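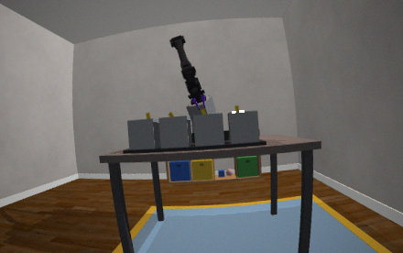 Ticket 951 - Lid cell, third lid lets go of the fingers partway up
Product: Kivo simulation workspace
Customer: Clikmont, Vullside site
Opened by: Yatziri Escobedo
Handled by: Gertraud Lanz
Status: Solved, left open for a follow-up in May

We use cookies to keep you signed in and to remember your ticket filters. Accept all | Manage settings

Yatziri Escobedo wrote:

Hello support team, and thank you in advance, because I have a feeling this is going to be a long one. We have the lid cell running in Kivo, the one with the arm over the table and the row of gray boxes on the black tray, each with a hinged lid and a little yellow handle. The job is for the purple fingers to come down on a handle, close, and swing the lid up and back. We've had this cell going for a good while and it has been a very well-behaved cell, so I'm a bit fond of it and I'd like it back the way it was.

Since I put in the new tray, the third box gives us trouble. The fingers come down nicely, they close on the handle, the lid starts to lift, and then somewhere on the way up the handle slides out and the lid drops. Sometimes it drops all the way and sometimes it bounces and sits there trembling. The other boxes are fine. I've watched them over and over and I can't see any difference in how the arm approaches them.

What I've tried so far:

- Closed the workspace and opened it again. Same thing.
- Raised the closing force on the gripper. It held a little longer and then popped out harder, so I put the force back to where it was.
- Slowed the lift to half speed. It still lets go, just later.
- Ran 99 resets overnight to see if it was a matter of luck. The third lid failed in most of them and the others opened every time.

The scene file and the log are attached. I haven't touched the room or the shelf or anything else, only the tray. Any ideas are welcome, and please write as if I know less than I do, I won't be offended.

Gertraud Lanz wrote:

Hi Yatziri, what a lovely clear report, thank you. I've downloaded both files and the cell opens for me without any complaints, so we're looking at the same thing, which is half the battle on this desk.

You did right to put the gripper force back. When somebody tells me that squeezing harder makes the handle pop out harder, I start wondering whether the fingers are holding the handle at a slant, or whether the lid is being pushed by something it shouldn't be touching. Before I go poking around in the hinge, could you do three small things for me?

First, turn on the contact view (Display, then Contacts) and run the lift on the third box, pausing when the lid has just begun to move. Tell me where the little contact markers show up. I'd expect to see them on the inside faces of the fingers and on the hinge, and that's all.

Second, open the properties for the third lid and for the second lid next to each other and compare the hinge section, mainly damping, the upper stop, and the hinge position. Don't worry about the joint names, they get renumbered when a tray is swapped and it does no harm.

Third, please tell me how the new tray came in. Was it dragged in on top of the old one, or did you delete the old one first? I know that sounds fussy, but the boxes are parented to the tray in this kind of cell, and the two ways don't leave you in the same place.

One more thing while I think of it. Save a copy of the scene before you change anything. I've lost an afternoon that way myself and it was a nice afternoon, too.

Yatziri Escobedo wrote:

Copy saved! I named it after today so I'll be able to find it, 2021-12-28, with the word KEEP after it in capitals.

Contacts: on the second box I get exactly what you said. On the third one I get the fingers, the hinge, and then a whole line of markers along the back edge of the lid, where it meets the box body. They're there before the arm even touches the handle, which surprised me. They flicker.

Hinge: damping is the same on both, and the upper stop is the same on both. The position isn't. The third one sits 2 mm lower than the second. I would never have seen that by eye, the lids look level to me.

Tray: I dragged the new one in, moved the boxes over to it one at a time, and deleted the old one at the end. Emilian Bălan was next to me while I did it and he thinks I may have nudged the third one when I moved it, because I had the wrong thing selected and had to undo. I remember the undo. I don't remember the nudge, but I believe him.

Gertraud Lanz wrote:

Well, there it is, or most of it anyway. And please tell Emilian thank you from me, a second pair of eyes that remembers the undo is worth a lot.

The hinge on the third lid has been moved down on its own, and the lid went with it, so the back edge of the lid is sunk a hair into the body of the box. Kivo doesn't like two solid things in the same spot and pushes them apart at every step. While the lid is shut, the push is small and the lid's own weight mostly hides it - that's your flicker. Once the arm starts lifting, the lid turns on the hinge and the back edge digs in deeper, the push grows, and it comes out as a twist on the handle. The fingers can hold against a steady pull all day long. They aren't much good against a twist that keeps changing direction.

To put it right:

1. Stop the simulation and send the arm to its rest pose, well clear of the row. If the fingers are closed on the handle when you edit the hinge, the grasp gets saved into the start state and you'll have a second problem to write to me about.
2. In the scene tree, open the third box and select the hinge itself. The lid has almost the same icon, so look at the name at the bottom of the panel before you type anything.
3. Copy the height value from the second box's hinge and paste it in. Only the height! The sideways value belongs to the box's place in the row, and if you paste that as well you'll have two lids on one box.
4. Press Recompute contacts. It won't do this by itself with a hinge edit, though I've asked for it often enough.
5. Run with the arm parked for 2,000 steps and watch the contact view. You should see nothing along the back edge for the whole run.
6. Only then bring the arm back in and try the lift at your normal speed.

If the handle still slips after that, have a look at the grasp point for the third box. It's stored relative to the lid, so it should follow along nicely, but if somebody typed in a correction to chase the old fault, it will now be correcting for something that's gone.

Yatziri Escobedo wrote:

Guilty on the last part. It wasn't me, but it was us. Lucrezia Fiore had put a small downward correction on the grasp point yesterday while trying to help, and she'd left herself a note about it in the task file, bless her, so it was easy to find.

Here's how it went, in order, for whoever reads this next:

Arm to rest pose, fine. Hinge selected, height pasted, contacts recomputed. Parked run: clean, not one marker along the back edge. Then the lift, and it failed! The lid came up further than before, with no trembling, and then the handle slid out quite gently. That was with Lucrezia's correction still in. I took the correction out, ran it again, and the fingers closed higher on the handle and the lid went up and back and stayed in the grip until the arm let it go. I made a noise that brought people in from the hallway.

I've run the whole row a few times since and all the lids open. I'd like to leave it going overnight before I say anything brave.

Gertraud Lanz wrote:

That's a very happy thing to read. Do leave it overnight, and use the same reset settings as your earlier run so that the two logs can be laid side by side.

A bit of housekeeping for the cell while it's fresh in your mind. Lock the hinges once you're satisfied (right-click, Lock transform), so a stray drag can't shift one. When you swap a tray, please use Replace and keep the boxes attached, and let Kivo move the whole row in one go. And if anyone at Vullside adds a correction to a grasp point, a line in the task file like Lucrezia's is perfect.

Yatziri Escobedo wrote:

Good morning! The overnight run finished and every lid opened on every reset, the third one included. I've compared it with the old log and the finger force on the third box now follows the same curve as its neighbors, where before it looked like a saw blade.

Hinges are locked. I've written the tray steps into our setup sheet, and Lăcrămioara Sandu is going to follow them cold on a spare copy of the scene, seeing as she's never swapped a tray before and will notice whatever I left out.

One question remains. We're due to get the Murakami tray in May, with deeper slots, and I believe the boxes will sit lower in it. Will Replace take care of the grasp heights too, or do I need to go through them by hand?

Gertraud Lanz wrote:

Replace will carry the grasp points along with the lids, so the heights look after themselves. The approach height is another matter. It's measured from the tabletop and it stays where you left it, so with lower boxes the fingers will start their last move from further up. It'll still work, it'll only be slower. If you want the old timing back, change the approach height once for the task and leave the single boxes alone.

I'll keep this ticket open under the same number until the new tray is in. Write to me here when it arrives, and send the scene file along with it, please, before the first run if you can manage it.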